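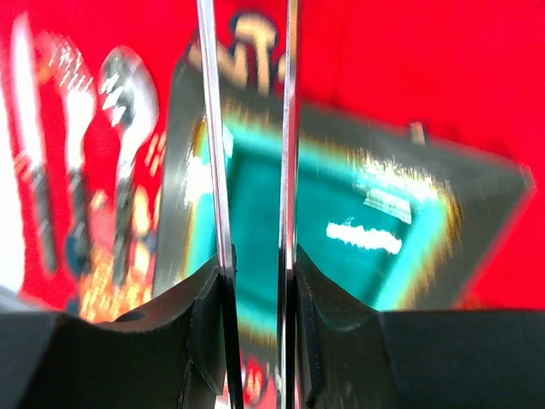 Yuto Chiba wrote that the place setting guide supplied with the Gredex tableware order did not agree with what had been delivered to the dining room. The guide calls for a paper napkin beneath the utensils. The delivery contained red printed cloths and no napkins, and staff on the early shift did not know whether the utensils should be laid on the cloth, beside it or in the tray. He asked for a written answer before the October luncheon.

Ticket status: Open
Queue: Dining Services Support
Priority: Normal
Subject: Place setting guide does not match items received

First response, 9:40 a.m.

Thank you for your report. The order has been compared with the packing list. The cloths are correct and replace the paper napkins listed in the earlier edition of the guide. The supplier, Matos, changed the contents of the set after that edition was printed, and the dining room should have been sent a revised sheet. It was not. A copy has been requested.

Until the revised sheet arrives, please use the following arrangement.

1. Lay the red cloth first, with the orange panel toward the guest.
2. Place the utensils on the cloth, side by side, with the handles toward the guest.
3. Set the tray to the right of the utensils. It should not cover the handles.
4. Leave serving tongs off the individual setting. They belong to the shared dishes.

Requester reply, 11:15 a.m.

The arrangement was tried at one table. Two points remain. The utensils tend to end up against the rim of the tray once the tray is put down, and the staff would like to know whether this is acceptable. There is also disagreement about the tongs, as the old guide shows them on the guest's side.
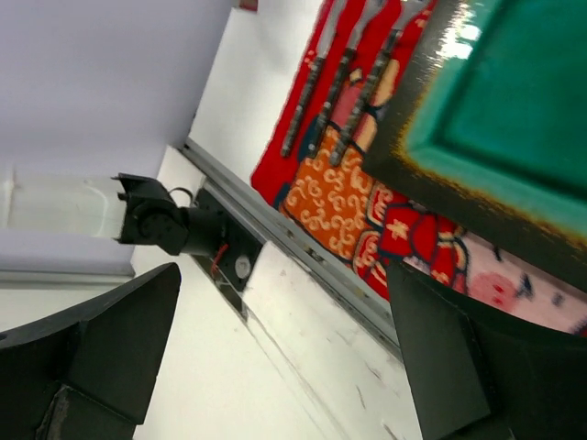 Yuto Chiba
Dining Room Supervisor, Skillen House

I am adding my own notes so that the matter can be settled in one exchange. The tray is the largest piece in the setting and it is being placed last, which pushes everything else to the left. When I put the tray down first and the utensils second, the spacing held. I would ask that steps 2 and 3 be reversed in the revised sheet.

The textured handles are easy to hold but they catch on the cloth when a utensil is slid into position. Staff should lift each piece and set it down. I have told the early shift this verbally — it ought to be in writing as well.

We have 19 tables to lay for the luncheon, eight of them in the annex. The annex tables are narrower and I do not yet know whether the full setting will fit with the cloth at its proper angle.

As to the tongs, I have kept them off the cloth and put them directly on the white surface next to it.

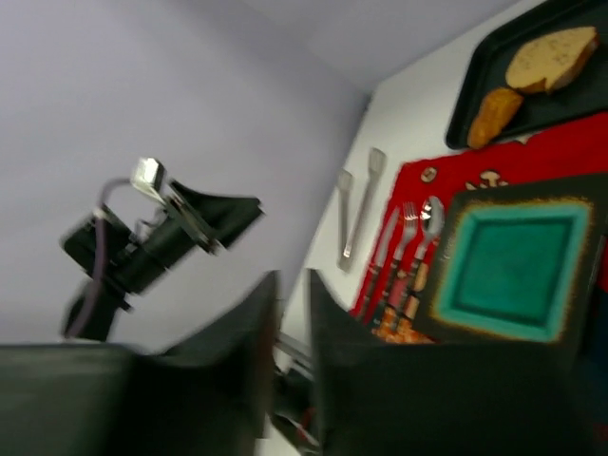 I find this satisfactory. A server can reach them without disturbing the guest's utensils, and the cloth stays clean if the tongs have been in a sauce. If support has no objection, I will treat this as the rule for the main room and the annex alike.

Second response, 2:05 p.m.

No objection. The order of steps 2 and 3 has been reversed and the instruction to lift the utensils has been added. Light contact between a utensil and the tray rim is acceptable, provided that the tray sits level.

For the annex, please test one table and report the result under this ticket. If the setting does not fit, the cloth may be folded once along its short side.

The storage label on the Kamerex cabinet still refers to napkins and will need to be replaced. Please confirm the shelf number.

Requester reply, 3:30 p.m.

Shelf 5. The annex test will be done after the evening service.

Ticket status: Pending requester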